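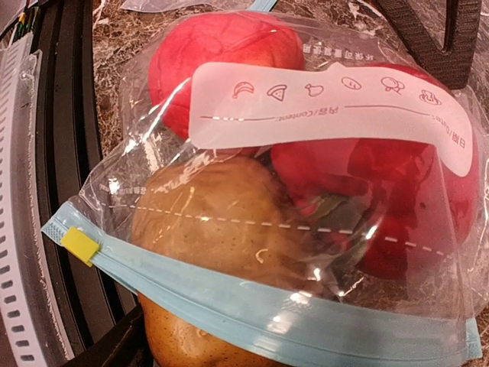 A clear zip bag on a brown marble-patterned surface. Shops in Wetlow will soon charge for the light plastic bags used for fruit and vegetables.

Wetlow shops to charge for produce bags from August

Shoppers in Wetlow will pay 10 cents for each light plastic bag they take in the fruit and vegetable section, under a new rule which the town council passed last night. The charge starts in August and applies to all food shops with more than two checkouts.

Until now these bags were free, even after the bigger carry bags disappeared from the checkouts. The council says many residents have changed their habits with shopping bags, but the thin bags on the roll are still taken without much thinking. They are difficult to recycle, and at the Skinar Road transfer station they get caught in the sorting belts. The station had to stop its line 50 times last year for this reason, according to the council report.

Shops will keep the money from the charge, but they must put half of it towards reusable bags for customers. Paper bags for mushrooms stay free of charge. The rule also does not touch bags for raw meat and fish.

Customers may bring any clean bag or container from home, including zip bags which were used before. The checkout staff must be able to see what is inside, or the customer will be asked to open it. Scales in the shops will be adjusted so that the weight of a heavier bag is not counted in the price. Kocsis, the grocer on the main street, has already done this and puts a small notice beside the scale.

The Raretora supermarket, which is the largest in the town, said in a written statement that it supports the aim but would prefer the same rule in the whole region. Its customers come also from the neighbouring towns, the statement says, and some of them will be surprised at the checkout. The supermarket asked for a longer period of preparation — the council did not agree to this, but there will be no fines in the first two months.

Opinions outside the shops this morning were mixed. One pensioner said she has washed and dried her bags for years on the clothes line and does not see what is the fuss. A father with a full trolley said that food prices are already high enough, and that he would simply put the apples loose on the belt.

The council will give away up to 4000 cotton mesh bags before the rule begins. They can be picked up at the library and at the council office, one set for each household, and proof of address is needed. The library is open until 5 pm.

Shops with questions about the scales or the notices can ask at the front desk of the council office. An information sheet will be sent to all of them by post.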